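Gutdale Commons > House and Home > Old wooden tables: oil, wax or leave it alone?

Started by marchuk_mends, 12 October 2018

marchuk_mends
Inherited a table. Seats six, or four who dislike each other. The finish is gone in the middle where three generations put their elbows, and there's a white ring near one end that I'm told is older than I am. My plan was to sand the whole thing back and put polyurethane on it. My sister has stopped speaking to me over this, so I thought I'd come get a second opinion from strangers.

slowglue
Your sister is right. Don't sand it. Clean it with mineral spirits and a rag, let it dry overnight, then look at it again before you do anything you can't undo. Most of what people call a ruined finish is seventeen years of furniture polish with toast in it.

pinecone70
Counterpoint: it's a table. People eat at it. I polyurethaned mine in May and have thought about it maybe twice since then. Slowglue has been "looking at it again" on various pieces of furniture for as long as I've been on this board.

slowglue
And all of them are still furniture.

marchuk_mends
Is the ring fixable without sanding?

hattie_b
White ring means moisture in the finish, dark ring means it got into the wood. White is the good one. Iron on low, cotton cloth between, a few seconds at a time, no steam. I did 3 of them on a sideboard this way and only swore at one. Test it someplace hidden first.

pinecone70
Or put a bowl of fruit on it. Been working for my mother for decades.

ovulis_fan
Nobody has mentioned hard wax oil so I will. Two thin coats, buff in between, and when someone scratches it you fix the scratch and leave the rest of the table be. With poly you get to redo the whole top. I use the Stivico satin, it's not cheap but a can goes a long way. Smells like a salad for a week.

slowglue
Finally, a grownup. I'd still go with paste wax over the old finish if there's enough of it left, but oil is a respectable mistake.

pinecone70
Wax on a dining table. Put down one hot casserole and you'll have a lovely souvenir of it.

hattie_b
That's what trivets are for. Also, whatever you pick, it will go darker and warmer than you expect. People see a pale sample chip and then get upset at a brown table. Same top can look like honey or like tea depending on the lamp, too, so judge it in daylight.

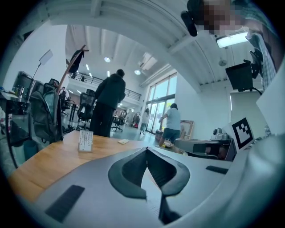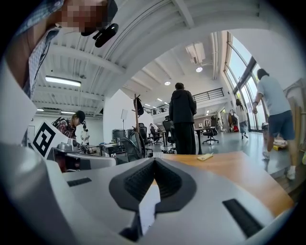
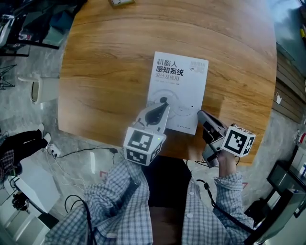
hattie_b

marchuk_mends
OK, I like the first one. Honey is where I was hoping to land. Mine's closer to the orange-brown in the second right now, with a bald spot.

slowglue
The streaky grain in the third one is what you lose if you go at it with a stain. Please don't stain it.

pinecone70
I have a can of walnut stain I'd be happy to mail him.

ovulis_fan
For honey on an old top I'd do clear oil and stop there. Anything sold as "golden" will turn it into a bowling alley.

marchuk_mends
Settled, I think. Spirits first, then the iron on the ring, then clear oil if the finish is too far gone to wax. My sister has been informed and replied with a thumbs up, the most she's said since the funeral lunch. Does the rag from the oil go in the regular trash?

hattie_b
NO. Oily rags can heat up and catch fire on their own. Lay them flat outside till they're stiff, away from anything you care about, then check what your trash service wants done with them.

slowglue
What she said. I knew a guy with a garage.

pinecone70
Polyurethane rags need watching too, before anybody asks, if it's the oil-based kind. There, slowglue, we agree on something.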